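Wogan Center for Early Learning
Call for Participants: Sorting and Play Study

The Wogan Center for Early Learning invites families with children between the ages of three and six to take part in a study of how young children group everyday objects. The study is conducted by the Center's Play and Language Unit under the direction of Eluned Rowlands and is open to families living in Nusby and the neighboring towns.

Purpose of the study

Children begin to sort objects by color, shape and use well before they start school. The words they hear at home appear to shape which of these they notice first. The present study looks at the link between the language parents use during play and the choices children make when asked to put things together. A total of 157 families took part in the first phase. The Center now seeks up to 300 additional families for the second phase, which opens in March.

Who may take part

Children must be at least three years old and must not yet have entered first grade. One parent or legal guardian must be present throughout the visit. Families who speak a language other than English at home are encouraged to apply, and sessions may be held in Spanish or Bengali on request. Children who took part in the first phase are not eligible.

What participation involves

Each family makes two visits to the Center, six weeks apart. A visit lasts no more than one hour, including a break for a snack. During the first part, parent and child play together with a set of household items. During the second part, a member of staff invites the child to sort small objects into groups, while the parent completes a short questionnaire in the same room. Children may stop at any time. Sound and video recordings are made of both parts and are used only by the study team. 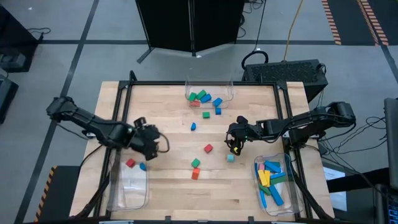

Colored blocks and clear plastic bins on a tabletop.

Between the two visits, parents are asked to keep a brief diary of games, books and songs shared at home. Printed diary pages are provided. An online version is available for those who prefer it.

Payment and travel

Families receive a gift card at the end of each visit. Bus fare is repaid in full, and free parking is available behind the Horura Building, entrance on the north side. Brothers and sisters are welcome to wait in the family room, where supervision is provided at no cost if requested when booking.

Privacy

Names are removed from all study records and replaced with a number. Recordings are kept for five years and then destroyed. Participation is voluntary, and a family may withdraw at any point without giving a reason and without loss of payment for visits already made.

How to apply

Interested parents should contact the study coordinator, Nazma Patwary, at extension 562, between 9 a.m. and 4 p.m. Application forms are also available at the front desk of the Horura Building. Please state the child's age in years and months, the languages spoken at home and the times of day that suit your family best. Applicants will receive a reply by mail or telephone within two weeks.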